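Can You Really Teach a Robot by Showing It?

Posted 2021-05-09

You may have heard people say that a robot can learn a job just by being shown. It sounds easy. Your grandmother shows you how to fold a dumpling, you have a go, and by the third one you've got it. So why not a robot?

I am not so sure it is the same thing at all, and I'd like you to be a bit suspicious too. Let's look at how it is done before we decide if "teach" is the right word.

Showing by hand

The oldest way is to hold the robot's arm and push it about. The motors go soft, so the arm doesn't fight you. You move it to the place you want, and the robot writes down how far each of its joints has bent. Then you move it a bit more, and it writes that down as well. When you are finished, the robot can play the whole thing back, a bit like a song on a recorder.

Did the robot learn anything? Well, it remembered. If you move the cup a hand's width to the left, a robot that only plays back will close its fingers on air. Your grandmother would not be impressed.

Showing by remote control

The other way is to stay away from the arm and steer it from a distance. Some people use a game controller. Some use a small copy of the arm that sits on a desk, and when they bend the copy, the big one bends too. The arm doesn't have to be a real one, either. It can be drawn by a computer, inside a made-up room with made-up furniture, and the person steers it on a screen.
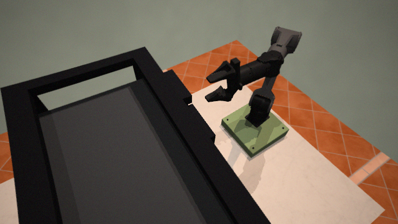

Why would anyone practise with a robot that isn't real?

Computer robots are cheap and they don't break. You can crash one into a wall all afternoon, press a key, and start again with the wall as good as new. The trouble is that a computer room is much tidier than your kitchen. Things in it may not slip or wobble or stick the way real things do, so a robot that does well there can still make a mess of the same job in the real world.

Steering is harder than it looks. Your own arm has a shoulder, an elbow and a wrist, and you never have to think about them. A robot arm has joints too, but they might be in odd places. Many arms have up to 7 of them, and they can't always bend the way yours do. The person steering also can't feel what the gripper feels, unless the controls are very fancy. Try picking up a grape while wearing oven mitts and looking through a paper towel tube. That is close to what it's like.

So the person goes slowly. They bring the gripper near, stop, look, shift it a tiny bit, and look again. All those stops and shifts get saved along with the good parts. A robot that copies the saved moves may copy the dithering as well. I have read plenty of cheerful articles about robots learning from people, and very few of them mention this. 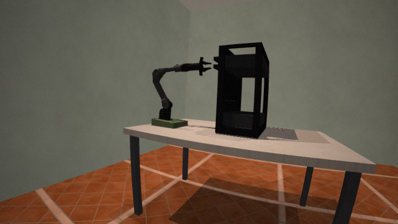
One reader of our April page thought I was being too grumpy about all this. Copying is how babies start out, the reader wrote, and we don't say babies aren't learning, so why be so fussy about a machine?

It's a fair point, and I thought about it for a while. My answer is that a baby copies you and then tries something you never did, like putting the spoon in its ear. The baby also seems to know what the spoon is for after a few dinners. A robot has numbers: where its joints were, and often what its camera saw. It may find a pattern in those numbers, and a good pattern can help it with a cup in a new spot. That's more than playing back, I admit. I still don't think it knows what a cup is for.

How many times do you have to show it?

This is the part I'd ask about first if somebody tried to sell me a robot that learns. You might need 10 showings for something very simple. For a harder job, people may record 2,000 of them. Imagine your grandmother folding 2,000 dumplings while you stood there and watched!

It also matters who does the showing. If every showing begins with the arm in the same place, the robot may get stuck when it begins somewhere else. Good teachers mix things up on purpose. They start high, they start low, they come in from the left and then from the right. 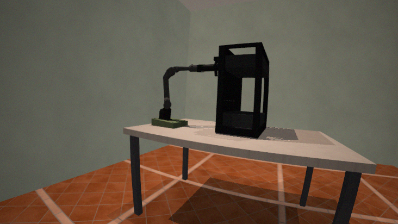
They keep some of their mistakes, too, as long as they fix them. A showing where the arm goes wrong and then gets back on track can be worth having, as it gives the robot something to copy when it goes wrong by itself. A person who only ever saves perfect tries is leaving that out.

Try it yourself

You need a friend, a blindfold and a plastic cup. Your friend wears the blindfold and is the robot. You are the person at the controls, and you may only use these words: up, down, left, right, forward, back, open, close, stop.

Put the cup on a table. Steer your friend's hand to it and get them to pick it up. Write down each word you used, in order.

Now move the cup to another spot and read out the same list, with no changes. See where the hand ends up. Then talk about what you would have to add to the list so that it worked for both spots, and for a spot you haven't tried yet.

Words to know

Joint: a place where an arm can bend or turn.
Gripper: the robot's hand, often with only two fingers.
Demonstration: one showing of a job from start to finish.
Simulation: a pretend world worked out by a computer.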